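Evening classes are back in Andham, and the sign-up sheets are filling fast

After a long, quiet spring and a summer that didn't offer much more, the Andham evening school has opened its doors again, and it would be hard to find a happier place in town after supper. Classes started up in the last week of September at the old Voicu building on the river side, and by the first Friday the school had taken 1507 enrollments for the fall term, with a few courses still open to anybody who has been putting it off.

The biggest draw, as it has been for years, is bread baking (bring your own apron, and a towel you don't mind getting flour on). Close behind come beginning Spanish, watercolor, small engine repair and the ever-popular course on old houses, where people learn how to tell what is holding up a porch before they start pulling on it. The choir is the one sad gap in the program. Singing indoors is off the table for now, so the choir folks have moved to a music appreciation hour instead, with a good deal of humming on the walk to the parking lot, from what we hear.

Things look a little different this year, of course. Rooms are held to 15 people, masks stay on, windows stay cracked open, and you'll want a sweater, maybe two. The coffee urn that used to stand at the bottom of the stairs has been put away until further notice, so bring a thermos. Registration is by phone or through the school's web page, and there is no walk-in sign-up at the front desk this term. Materials for the painting classes can be picked up at the side entrance on the evening before the first meeting.

For families out in Esten, who have always had the longer drive, there is some especially nice news. The school is running 3 of its courses at the Esten grange hall this fall: bookkeeping for small businesses, quilting, and a winter gardening class that covers cold frames, storing root vegetables and what to do with all those green tomatoes. The hall has a new furnace and plenty of room to spread out, and parking is free along the fence on the Okar Road side. Please leave the gate clear for the neighbor's hay wagon.

Fees are the same as last year, and the help fund is open as usual for anyone who needs a hand with them. The form is one page long, and the office is glad to go over it with you on the phone. 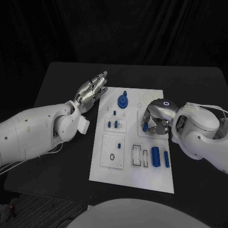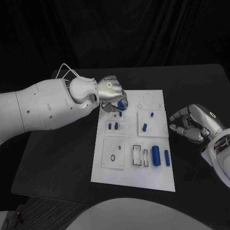

Andham, 7 Oct 2020

The fall course booklet is out today. It has gone to more than 2729 homes in Andham and Esten, and extra copies are in a box outside the post office and at the Okar Road feed store. Two corrections to the printed version: Beginning Spanish meets at 6:30, an hour earlier than listed, and the second bread class is already full, although the office is keeping a waiting list and would love to find a way to add another. Late registration runs through the end of next week.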